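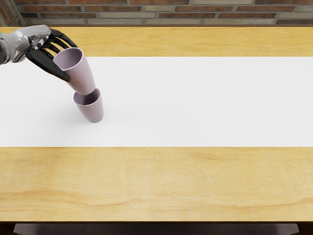 Chapter 9
Recovery After a Heart Attack

Bayu Yusof was 52 when he had a heart attack at work in March. He spent three nights in the hospital, had one stent placed, and went home with five new prescriptions and a folder of papers he did not read for two weeks. When his nurse, Selorm Dramani, called to check on him, he had stopped taking one of the pills because it made him cough. He had also gone back to carrying boxes up the stairs.

His case will come up several times in this chapter. Most of what went wrong in his first month at home is common, and most of it could have been caught by a phone call in the first few days.

9.1 What this chapter covers

Chapter 8 dealt with the first hours of a heart attack: the symptoms, the emergency call, and the treatment that opens the blocked artery. This chapter picks up at the point of discharge. It follows the patient through the early weeks at home, the cardiac rehabilitation program, and the return to work and driving.

After reading it you should be able to:

Describe how damaged heart muscle heals and how long the scar takes to form.
Name the main groups of drugs given after a heart attack and the purpose of each.
Explain the stages of cardiac rehabilitation to a patient in plain words.
Recognize signs that a patient needs to be seen again right away.
Talk with a patient and family about fear, low mood, and sleep.

9.2 The healing heart

When a coronary artery is blocked, the muscle it feeds begins to die. Opening the artery limits the loss but does not bring dead muscle back. Over the next several weeks the body clears the dead cells and lays down scar tissue in their place. The scar is strong, but it does not contract, so the remaining muscle has to do the pumping.

Many patients feel well within days. This can mislead them, as it did Mr. Yusof. The artery is open and the pain is gone, but the muscle is still healing. Others feel tired for a month or more and worry that something has been missed. Both groups need to hear the same facts before they leave the ward, and they need to hear them more than once.

The size of the damaged area matters a great deal. An echocardiogram is used to estimate how much blood the left ventricle pushes out with each beat. A patient with a low result may need added drugs and a second scan later on.

9.3 The first weeks at home

Mr. Yusof kept a log at the nurse's request. His weight on the first morning was 196 pounds. He walked for five minutes twice a day in the first week and added a little each week after that, until he was walking for 30 minutes without a rest. By the end of the program he weighed 178 pounds. The full log is printed in Table 9.3, and the review questions refer to it.

Patients should know which symptoms call for help. Chest pressure that comes on at rest, fainting, or sudden trouble breathing means an emergency call. Swollen ankles or a fast gain in weight should be reported to the clinic the same day. A cough that starts with a new drug should also be reported, and the patient should keep taking the drug until the prescriber gives other instructions.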